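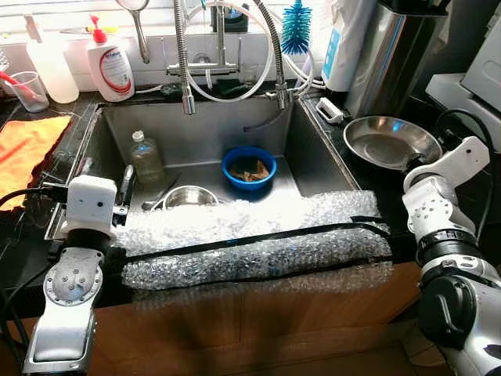
The sink at the Wukurau community kitchen, blue bowl and all.

Good news for anyone who loves a shared supper: the Wukurau kitchen is open for bookings again from January, and there's room for 6 cooks at a time!

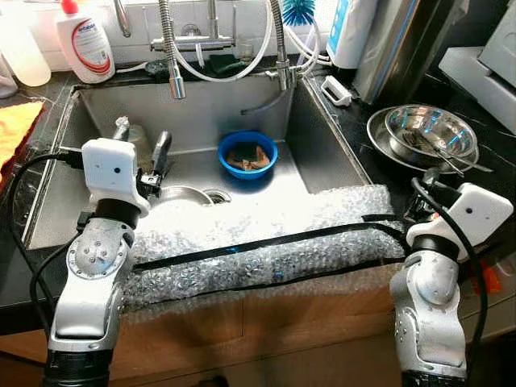
Mekari Vestergaard

The sink is everyone's favorite spot, with tall faucets and a green sponge kept at the back. The supper fund has reached $1,813, so the first 2 evenings are free. Doors open at 6 p.m. Bring an apron and come hungry!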